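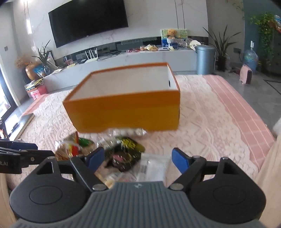 Mindo snack box swap opens for its fall round

Lanstead, Sep 22, 2019

I'm Raluca Căpraru, I run Mindo out of my spare bedroom, and I'm very happy to say sign-ups for our fall snack box swap are open as of this morning! If you took part in January you already know how it goes, so skip to the bit about drop-off. Everyone else, pull up a chair.

You fill a box with packaged snacks you love, we pass it along to a stranger, and a stranger's box comes back to you. It costs 6 dollars to join, which pays for the van and the tape. Last time we had 70 boxes going back and forth between Lanstead and Detholm, and I ate far too many sesame sticks (thank you, whoever you are).

People keep asking me how to pack, so let me tell you how I do it. I put a blanket down on the bed, stand the open box in the middle and tip all the snacks out in front of it. Then I can see what I've got before anything goes in — the shiny bags, the clear ones, the little flat packets. I like a box with bright sides, orange if I can get it, and a plain white inside. A hole in the side wall is fine too, as long as your packets are bigger than the hole!

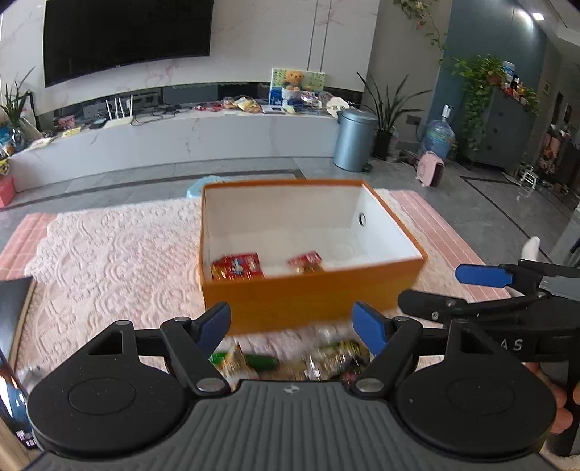 I start at the wall closest to me, right down on the floor of the box, and I put the red packets in early so there's some color at the bottom. Green ones I hold back for the top. Anything crushable waits on the blanket until the very end. My friend Jamie Cheetham packs by size and swears by it, and his boxes do look neater than mine, but mine rattle less.

A few rules, and they're short. Sealed packages only. Nothing that melts, nothing homemade, and please write any nuts on the card that comes with your sign-up. Keep the whole thing under 3000 grams. Ecaterina Roman weighed every single box in January and she would like her kitchen scale to survive.

Drop-off is at Cunha, the coffee shop on the corner by the Lanstead library, any day they're open. Ask for Cosmin Furtună at the counter. Detholm folks can leave theirs with Ovidiu Dobre at the bike shop, same as before. We have room for 50 new people this round on top of everyone coming back, and I'll close the list when those spots go.

To sign up, or if you write for a local paper and want to come see a box being packed, leave a note for me at Cunha or send a message through the Mindo page. I answer in the evenings, usually with crumbs on the keyboard.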